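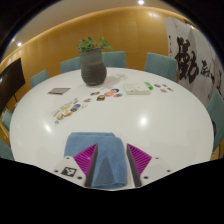 4. Handling the facsimile scroll

The Gultomwood study scroll is a printed copy on treated paper, 600 cm long, wound on two rollers. These steps cover opening it, finding a passage and putting it away. Read section 3 first if the rollers have not been fitted.

4.1 Opening

1. Wash and dry your hands. Don't use hand cream beforehand.
2. Lay the scroll on a clean, flat surface with the Barbu label facing you.
3. Untie the cord. Do not cut it.
4. Hold the right roller still and turn the left roller away from you until the first column shows.

Note: The text is Hebrew and runs right to left. If the first column is blank, the scroll was last wound from the other end. Rewind it fully and start again.

4.2 Finding a passage

1. Look up the passage in the column index at the back of the guide. There are 33 columns.
2. Wind both rollers together, one column at a time.
3. Stop when the column number in the lower margin matches the index.

Caution: Never pull the paper by its edge. The seams between sheets are glued and will lift.

Note: The column numbers are a modern addition by the editor, Brigitta Ruchti. Ancient scrolls don't have them.

4.3 Storage

1. Wind the scroll back to column 1.
2. Tie the cord in a loose bow at the centre.
3. Return the scroll to its tube and store it lying down, away from heaters and direct sun.

If a seam has already opened, leave it alone and don't use sticky tape. Repairs are done by Cirnetti in Fleliston. Quote part number 142 for a replacement cord.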